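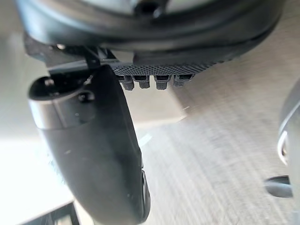
Sun 19 May

Room notes, window desk and floor

Came in to sort out the power and cables at the window desk with the building quiet. Started late, got through less than planned. Writing it up now so whoever is in first on Monday knows what has been moved and what hasn't.

The job as it stood in the January notes: get the leads off the carpet, label everything at the desk end, decide where the spare chairs live, order whatever is missing. Labels partly done, chairs decided, order written out. Leads still on the carpet.

Desk

Cleared one end only, enough to work on. The rest of the top is as it was. I didn't want to shift anything that was set down in an order that means something to someone. If it's yours and you don't need it there, please take it back to the shelves this week.

The power strip is fine where it is. I looked at moving it to the underside, and the screws we have are 14 mm, too long for that top. They would come through or near enough. Left it alone. If we do go underneath later it should be with the stick-on mounts, or with shorter screws and a test on the offcut first.

Chargers are the real problem. They are fat, they block the sockets next to them, and people then plug in wherever is left over and the leads cross. I tried grouping them at one end. Works for most of them. The two largest will only sit side by side if one is turned around, and then its lead comes out pointing at the wall and has to double back. Put them back as they were.

Did not unplug anything that had a light on.

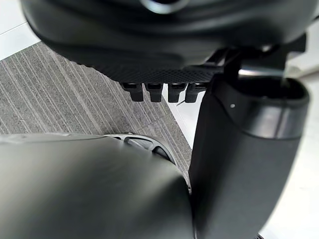 Labels next. I used the Kontogiannis wrap labels, the ones on the roll, a label at the plug and a matching one at the far end. Used 14 before the roll ran out. They stick well on the white leads and badly on the yellow ones, where the jacket is more waxy to the touch and the end of the wrap lifts after a few minutes. Wiping the lead with alcohol first helped. Clear tape over the top helped more. It looks poor but it holds.

Numbering follows the old sheet as far as the old sheet goes. Past that I carried on in pencil. Two leads on the sheet could not be found at all, and I suspect they went to Dalden with the last box and were never crossed off. Have put a question mark beside each. One lead that is definitely here is not on the sheet, and I've written it in at the bottom.

The bundle at the desk edge is held with twist ties for the moment. No zip ties please, I spent a good part of the afternoon cutting old ones off and one of them had bitten into the jacket. That lead is in the bin with both ends snipped so it won't get rescued.

Floor

Swept my hand under the desk before vacuuming and found the usual: bits of tie, a pen cap, a washer, crumbs. The carpet weave holds on to the small stuff. The vacuum gets it if you go across the grain and misses it if you go along.

The black leads across the carpet are a trip hazard and I know it. Three ways to deal with them:

1. Rubber floor cover, flat type. Quick, but chair wheels don't like going over it and people will end up kicking it sideways.
2. Run them along the wall and back up to the desk. Tidy. Measured it with string and the leads we have are too short by a fair bit, so this means longer leads.
3. Move the desk. No. It was put by the window for the light, and it took a whole morning last time.

I favor 2, with a piece of cover only at the point where people walk. For the wall run I'd use 40 mm trunking with a clip-on lid, in 1000 mm lengths, cut on the bench with the fine saw. Not glued. The wall was painted not long ago and Kivasard will want it back the way we got it. Double-sided foam tape and the small pins at the ends should do.

Until then: if you need a lead across the floor, lay it flat with no loops, and pick it up when you go home. A loop is what catches a foot.

Chairs

The black office chairs roll back into the walking space as soon as somebody stands up. Tried them in a few places. They are best with their backs to the wall when not in use, but not on the side with the extinguisher. I want clear carpet in front of that at all times, including for "just a minute." Will put down a strip of tape to mark it once I have found the tape.

One chair has a wheel that drags. Took the wheel out, pulled off the thread and hair wound around the axle, pushed it back in. Better. The gas lift on the same chair sinks slowly when sat on, and there's nothing to be done about that at our end. Worth asking Trundbridge if they do the lift as a spare, they sold us the chairs and they did have the arm pads.

Also worth saying: if a chair is in use, go around it. I had a tray of small screws in my hand and nearly lost the lot over a wheeled base.

To order

- label roll, same width as the last, two rolls this time
- wall trunking as above, plus corner pieces, inside and outside
- foam tape
- hook-and-loop ties, any color but black so they show up in the bundle
- longer leads for the wall run, length to be confirmed once the trunking is dry-fitted
- short screws for the desk underside
- floor tape, if ours doesn't turn up

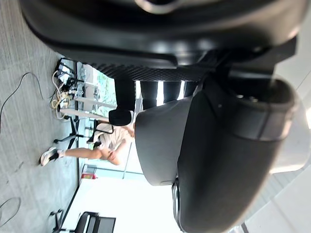 Left to do

Finish the labels on the yellow leads when the new roll comes. Redo any that have lifted. Copy the pencil numbers onto a clean sheet and tape it inside the cupboard door, with a second copy in the front pocket of this notebook.

Dry-fit the wall run with the offcut we have before cutting anything new. Check that the lid closes with all the leads in. The plugs are the wide part and need to go through before the lid does, so the order they go in matters. Biggest first.

Ask at Dalden about the two missing leads. If they're in use over there, cross them off here and leave it at that.

Window: the blind cord is frayed near the bottom. Not urgent. With the trees in leaf the afternoon sun is less of a bother at the desk than it was over the winter, and the blind can mostly stay up.

Vacuum is back in the cupboard, bag nearly full. The alcohol bottle is on the cleared end of the desk with the wipes, the fine saw is back on its hook, and the string I measured with is in the top drawer with a knot at the right length. Please don't untie it.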